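FOR IMMEDIATE RELEASE
08/06/2020

Clornska Opens Durkton Store With Wallpaper Cutting Counter and Home Storage Department

DURKTON - Clornska, the home decorating and storage retailer, has opened its second store at 2264 Tang Road in Durkton. The store sells wallpaper, paint, shelf liner, table coverings, curtains and storage containers for the home. It joins the company's original location in Dekdale, which remains open with no change to its hours or staff.

The Durkton building was used as a carpet showroom before Clornska took over the lease. Work on the inside finished in July. The company kept the old loading door on the east side, and customers can use it to pick up large orders without coming through the main entrance.

The main feature of the new store is a wallpaper cutting counter. Most wallpaper is sold only by the full roll, and customers with a small job often pay for paper they never use. At the cutting counter, any pattern in stock can be bought by the yard. Staff will match the pattern repeat if the customer brings in a piece of the paper already on the wall, or a clear photo with a ruler held next to it.

The store carries 200 wallpaper patterns. Florals take up the largest share of the display, followed by stripes and plain textures. Customers in Dekdale have asked for large flower prints more than any other type over the past year, mainly for dining rooms, entryways and the backs of bookcases.
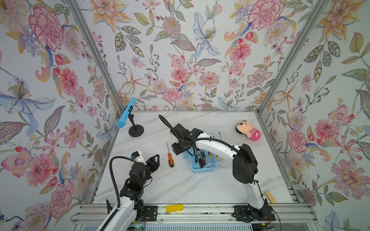

Floral wallpaper with peonies, carnations, lilies and irises, with a white marble-patterned tabletop.

"A big print scares people a little," said Aiguo Qiu, owner of Clornska. "They like it on the roll and then worry about a whole room of it. I tell them to take a yard home, tape it up and live with it for a week. Look at it in the morning and look at it with the lamps on. If it still looks good, come back for the rest."

Samples up to one foot long are free. Longer pieces are charged at the regular price by the yard, and the charge comes off the final bill if the customer buys the same pattern within 30 days. Cut pieces can't be returned. Full rolls may be returned in the original wrapping with a receipt.

The store does not hang wallpaper. A list of local paperhangers is kept at the cutting counter. Clornska takes no fee from them and does not set their prices.

Table coverings are along the back wall, next to the shelf liner. Both are sold by the yard, and the stone and marble patterns come in a wipe-clean finish. Customers should bring the length and width of the table and decide how much overhang they want before the piece is cut.

The second new department is home storage, which the Dekdale store has never had room for. It stocks lidded plastic containers, drawer inserts, hooks, closet rods and labels. Containers are set out by size, with the inside measurements printed on the shelf tag as well as the outside ones. Replacement lids are sold separately for most sizes, including lids for a number of older containers that are no longer made.

Toys, craft supplies and winter clothing were the items customers named most often when the company handed out a storage survey in Dekdale. It received 300 completed forms. Many of the people who answered said they owned enough containers but could not tell what was in them, and the Durkton store has ordered mostly clear and lightly tinted plastic as a result.

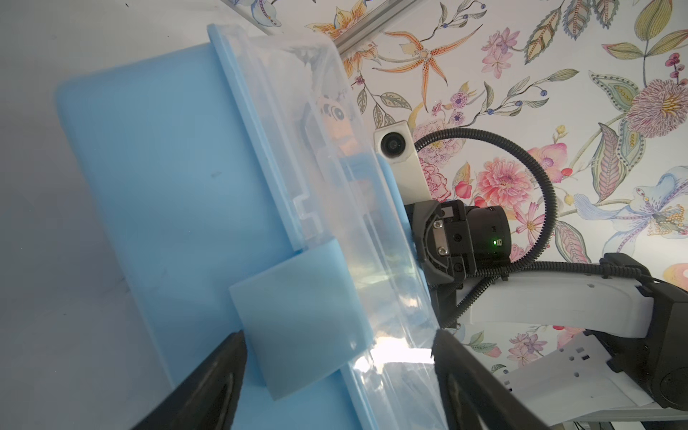
Radosław Mazurek said he had filled out one of the forms in Dekdale and mostly used the space to complain about lids. Lids crack or go missing long before the boxes wear out, he said, and he had been buying whole new containers to replace them. He added that he would like to see the lids sold singly in Dekdale too, even if they had to be ordered ahead.

Qiu said the company will take lid orders at the Dekdale counter and send them over from Durkton with the weekly delivery. There is no charge for the transfer. Customers should bring the old lid if they still have it, or write down the name and number molded into the bottom of the container.

Store hours are 9 a.m. to 6 p.m. daily. The first hour is set aside for older shoppers and anyone who would like a quieter store. Face coverings are required inside. Orders may also be placed by phone and picked up at the loading door, where staff will bring them out to the car.

Parking is free in the lot behind the building. The entrance to the lot is on the north side, past the loading door.

About Clornska
Clornska is an independent retailer of wallpaper, paint and household storage, with stores in Dekdale and Durkton.

Media contact: Aiguo Qiu, Clornska, 2264 Tang Road, Durkton

###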